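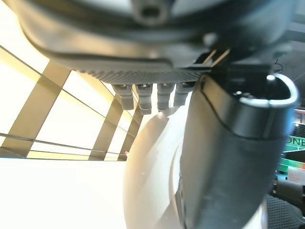
October, 7:40 a.m., coffee not yet effective

Glaze notebook, page 141. Continuing the ash celadon business, against advice.

Kiln was at 69 C when I got in, so I made myself wait and swept the floor. Satish Rathore came by, put his palm flat on the lid, and said it was fine to open. Satish also picks up test tiles straight off the wire. I waited.

Recap for whoever reads this after me: we ran out of the old feldspar in the spring and the Contreras replacement is the same thing on paper. The analysis sheets match to the second decimal. The pots do not match at all. The old batch gave that cool gray-green with a bit of pooling in the carved lines. The new one gives pond.

Fired this load to cone 6, controller peaked at 2,095 F, which is hotter than I asked for. Witness cones on the bottom shelf were flat on their faces, top shelf cone 6 was bent like it was looking for a dropped earring. So the top and bottom are still most of a cone apart and the controller believes whatever the thermocouple tells it. Thermocouple is old. I have written "order thermocouple" in this notebook before, on page 88 and again on page 112. Order thermocouple.

Tiles:

A (base recipe, new spar, no change). Pond.

B (silica up 3). Pond, slightly crazed. Crackle looks nice if you like that on a teapot. I don't want it on a teapot.

C (silica up 3, kaolin up 2). Better. Crazing gone on the flat face, a few lines left at the foot where it went thick. Color moved a little toward gray. First one I'd show a stranger.

D (iron down by half). Looks like skim milk. Satish loves it. Noted.

E (iron down by half, ash from the Sasbridge bucket in place of ours). Ran off the tile and onto the shelf. The ash wasn't washed. The bucket says WASHED in marker, so that is a statement of somebody's intentions. Chiseled the shelf, lost a chunk of kiln wash and some skin.

F. Can't read my own label. It's the best one on the rack, naturally. Could be C with a thicker dip, could be the cup of leftovers I said I would throw out. I've put it on the windowsill with a question mark under it.

Cooling: held 300 F below peak for an hour this time, per the note in the Tekirton binder. No visible crystals, which the binder promises in bold. Might need two hours. Might need a different binder.

Specific gravity on the big bucket was 1.47 before I started and 1.52 after I left the lid off over lunch. Added water, sieved twice through 80 mesh. Something fibrous in the sieve, probably brush hair.

Next load:
C again, three thicknesses, labels in iron oxide and not pencil, because pencil burns off, as I have known for eleven years.
C with the wash step done by me personally on the Sasbridge ash.
Cone packs on all shelves.
Leave D alone unless Satish wants to mix it himself.

Zovolberg called regarding the mug order, wants to know if the green will be "the same green." Said I would call back.

Shelf 4 has a hairline crack, put it on the left with the chipped one.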